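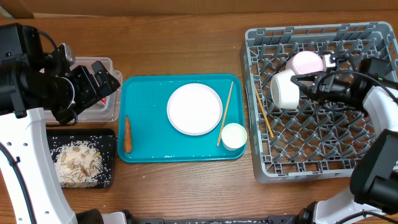

Two robot arms, a teal tray and a gray dish rack on a wooden tabletop.

Clevholm completes winter test program with revised rear linkage

Team to start season with Benitz damper on both motorcycles

COLTUNACH – Clevholm Racing has completed its winter test program and will enter the opening round of the endurance season in March with a revised rear suspension linkage, a new rear damper from Benitz and a changed fuel map. The team will again run in the 1000 cc production-based class with two motorcycles and six riders.

The last part of the program took place at the Benítez circuit, where the test group covered 1518 km over four days. The longest day produced 174 laps, split between the two machines. No engine was changed during the test. One clutch pack was replaced on the third day as part of the planned service schedule.

The linkage has been the main item of work since the end of last season. The previous unit gave a progressive rate through the full stroke of the damper, which suited new tires and a full fuel load. Late in a stint, with less fuel on board and a worn rear tire, the rear of the motorcycle tended to sit high under braking and the riders reported a delay before the tire loaded on corner entry. The revised linkage has a flatter rate in the first third of the stroke and rises more steeply after that. The mounting points on the frame and swingarm are unchanged, so the older part can still be fitted during a race weekend if track conditions call for it.

"We wanted the bike at the end of the stint to feel closer to the bike at the start," said Sibusiso Buthelezi, technical director of Clevholm Racing. "The lap time on new tires is the same as before. The drop over the stint is smaller, and that is the number we were working on. We still have some chatter at the front in long right-hand corners and we will look at fork oil level and triple clamp stiffness before the first race."

The Benitz damper replaces the unit used for the past three seasons. It has separate high-speed and low-speed compression adjusters, and its reservoir has been moved to the left side of the subframe to keep it away from the exhaust. Oil temperature during the test stayed inside the range set by Benitz. A Benitz engineer will attend the first two rounds, after which the work will be handled by the team's own suspension staff. Service intervals will be set after the first race.
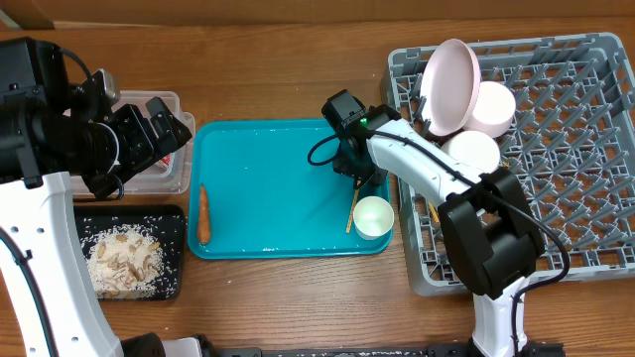 Engine specification is largely carried over. Output measured at the rear wheel on the team's own dynamometer is 191 hp, the same figure as at the final round last year. The intake trumpets and throttle bodies have not been changed. Work on the engine side was limited to fuel consumption, with a leaner map between half and three-quarter throttle and a revised cut-off on closed throttle. The riders asked for a softer return to power after the cut-off, and a second version of the map was written overnight between the second and third days of the test. That version will be used for the race.

According to the team's calculation, the new map adds one lap to a stint at Coltunach on a full tank. Whether that lap can be used will depend on tire wear and on the number of safety car periods. At last year's Coltunach round the team lost its position in the top five during the night, when the second machine had to make an unscheduled fuel stop.

Other changes for the season are as follows. The rear wheel carrier has been redesigned with a tapered spindle, allowing the wheel to be located without lifting the caliper by hand. The front brake discs are one step thicker. The quick-fill coupling is the same part as before, with a new seal. The headlights have been moved slightly outward in the fairing to improve the spread of light at lean, following comments from the riders who did most of the night running last year. The wiring loom has been shortened and now has a single connector behind the steering head, which reduces the time needed to change the front subframe after a fall.

Pit stop practice was held at the workshop during the winter and continued in the evenings at the Benítez circuit. The crew has been reorganized, with one person now responsible for both the fuel vent and the fire watch handover. Stop times with both wheels changed are more consistent than they were at the same point last year – the fastest stop has not improved.

"A fast stop now and then does not help much over a full race," said Buthelezi. "We look at the slowest one in each block of practice. In the last two evenings the slowest one was acceptable."

The rider lineup is unchanged. All six riders took part in the test, and each completed at least one full stint in darkness. Seat height and footrest position are again a compromise between the three riders on each machine. A second set of footrest plates will be carried for the tallest rider on the second motorcycle and can be fitted during a normal stop.

Both motorcycles have been returned to the workshop for a full strip and inspection. Crankcases, frame welds and swingarm pivots will be crack-tested, and the race engines will be installed once that work is complete. The spare machine will be built to the same specification apart from the linkage, where the older part will be fitted as a reference for practice sessions.

The team will travel to the opening round with one truck and a support van. Tire allocation will be confirmed by the organizer on arrival. A further technical note, covering front-end settings and the final choice of gearing, will be issued before first practice.

Accreditation requests and questions on technical matters should be sent to the Clevholm Racing press office. The garage will be open to accredited media after the technical inspection and until 6 p.m.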